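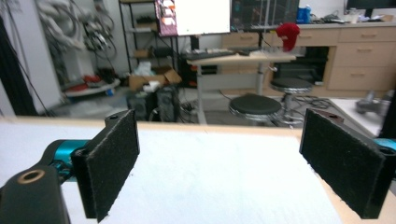 The white-topped table, with the standing desk behind it.

Used Car Listings and What They Leave Out
Project report, Hagos Weldu
3/22/23

My uncle bought a used hatchback last August off a listing that was one long paragraph of features, and it took him a month to find out the car had no spare tire. That's pretty much where this project came from. I wanted to know how much of a dealer listing is stuff a buyer can use, and how much is just the option sheet pasted in.

So I collected listings. I started with a goal of 3000, which was silly, and by the time I threw out duplicates and anything with fewer than three full sentences I had 403 left. They came from 39 dealers, mostly small lots plus two bigger ones, Jenkins and Selleck, who between them post new cars online every single day. (I got very good at recognizing their fonts.)

For each listing I filled in a row in a spreadsheet. Price, mileage, model year, trim, number of owners, accident history, tire condition, last service, and whether the word "loaded" showed up. That's 9 columns, and I wish I'd added one for keys. I only thought of it halfway through, when a friend paid a painful amount for a second key fob, and by then I didn't want to go back to the top!

Reading them all by hand was slow, so I wrote a little script I named Disine to pull out the easy fields. It did great on mileage and price. It did terribly on trim names, because dealers write the same trim four different ways, and it kept deciding that a sound system was a trim level. I ended up fixing those by hand, which ate most of a week – and a lot of cereal.
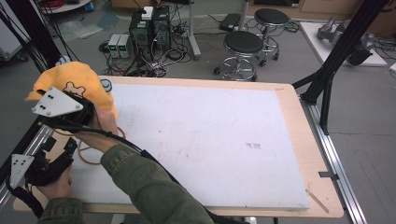
The column that gave me the most trouble was accident history. Some dealers say "clean" and leave it there. Does that mean a clean title, or no accidents, or that somebody washed it? I made a rule that "clean" alone goes in as unknown, and I only marked a car accident-free if the listing said so in plain words. My project partner thought that was too strict. We argued about it over two lunches and I kept the rule, but I did put her version in a second tab so you can compare.

Mileage and price were in almost every listing, no surprise there. Tires hardly ever came up, and when they did it was usually the wheels the dealer was talking about, as in how big and how shiny. Service records were all over the place. The small lots were better at this than I expected, and a few of them wrote things like "new front brakes, rear ones are okay," which I would take over a list of seat functions any day.

Selleck's listings were the longest and Jenkins had the most photos. Neither one mentioned spare tires at all in the listings I read.

The last thing I tried was rewriting. I took one listing for an older Vasa wagon and cut it down to what I'd want to know before driving across town: miles, owners, what was fixed, what still needs fixing, how many keys. Then I showed both versions to people in my section. Most of them liked the short one, but two said it made the car sound worse, and I get that. A dealer probably would too.

If I keep going with this next term I want to call some of the dealers and ask who writes the listings. I also need to clean up the trim column for good, and add keys.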